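Best way to keep a tall floor lamp or pole from wobbling?

Posted by Pettigrew, 27 November 2020

Hi all! I've just moved into a flat in Drustberg and I'm slowly doing up the reading corner. I've got a tall upright lamp on a thick carpet and it sways every time I walk past. The bulb is fine, the shade is fine, it just leans. Is there a way to steady it without drilling into the floor? I'm renting, so no holes please.

Huken
2216 posts

Ooh, I love this sort of job! Thick carpet is nearly always the culprit. Slide a flat board under the foot of the lamp – an offcut of shelving is perfect – and it will stand so much better. Mine is 225 mm square and I painted it to match the carpet, so you hardly notice it. Then tip the lamp carefully on its side and check the nut underneath. They work loose over time and half a turn can make all the difference.

Marked helpful by 3 readers

Fostach
2247 posts

Agree with Huken about the board, and do the nut first! A few more things to try, in this order:

1. Unscrew the sections of the pole and put them back together by hand. One crossed thread will throw the whole thing off.

2. Get down low and work at the bottom of the pole, where a small change goes a long way.
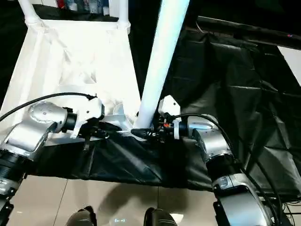

3. Add weight to the foot. A flat bag of sand is cheap and brilliant.

4. Move the flex so it isn't pulling on one side.

Drustberg Reader
1 post

just get a shorter lamp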